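Quiet Power: Lowther Rethinks the Small Desktop Supply

Compact desktop cases have long forced builders to accept a noisy power supply. The small fans such units require must spin quickly to move enough air, and the resulting whine has kept many otherwise capable systems out of living rooms and studios. With the Bradura 700, Lowther believes it has found a better balance.

The new unit is rated at 700 watts and keeps its fan switched off until the load passes 200 watts. For a system used mainly for writing, browsing and video, that threshold is seldom reached. Defne Kurtuluş, who led the design work, credits a larger heatsink and a revised layout that moves the warmest parts closer to the vents.

Our test system was built in an Ellbridge case with a midrange graphics card. At the desktop the Bradura remained silent. During a long rendering job the fan started smoothly and settled at a low, even tone. We then raised the load until the supply shut itself down, which occurred at 787 watts. The unit restarted normally after a short rest.

Cabling is less impressive. The main lead is stiff, and in the Ellbridge case it had to be bent sharply to clear the drive tray. 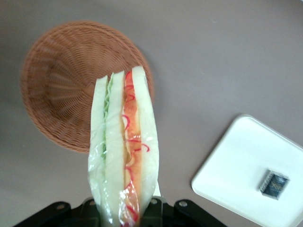
Lowther will offer a set of softer cables in November, though they will be sold separately. Jolien Verbruggen of the retailer Jullow expects most buyers to order both together, and would prefer to see a single package.

The price is almost 30 percent higher than that of the model it replaces. Builders with a roomy case can find similar output for less. For those working in a small enclosure, the Bradura 700 is the quietest supply we have tested at this rating.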